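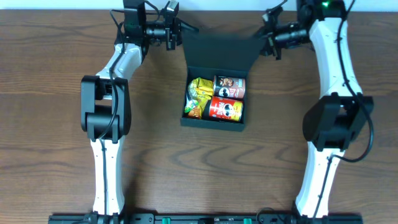

I have finally given in and bought a new pair of trainers, after three winters of telling myself the old ones had another season in them. (They didn't, my left heel has been damp since October.) The new ones are the Bosach Plostport in the green and cream, and oh, they are lovely! The cream is more of a buttery colour, really, with a darker green around the heel and a little stitched wave along the side that I didn't notice until I'd got them home and was lacing them up on the stairs.

I went up half a size, as I always do with Bosach, and there's plenty of room at the toe. The tongue is padded and a bit stiff, and it did rub on the first long walk, but by day 4 it had softened nicely. They come with spare laces in a sort of brick red, which I wasn't sure about at all and am now wearing.

My old Brekavano pair has been moved to the back door for gardening.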